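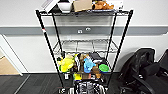
Storage Habits in Shared Student Rooms
Project report, Sherif Bensaid

My question was simple: do students in Jurthorpe throw away things, or only move them? I sent 200 forms to shared rooms and 71 came back. 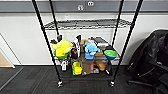 Photo: S. Bensaid
Most answers spoke about kitchen things. Many students keep a second pan "for guests" – but the guests seldom come. In the Stostmont building, 11 persons wrote that they do not know who owns the things in the common room.
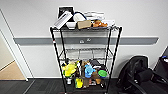

Figure 2. Wire shelving with the middle level empty.
I had expected that older students own more. The forms did not show this. The size of the room had more influence than the age.

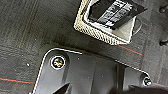
Limits of the study
The forms were collected on a Tuesday, and students with evening classes are missing. I would ask them first next time.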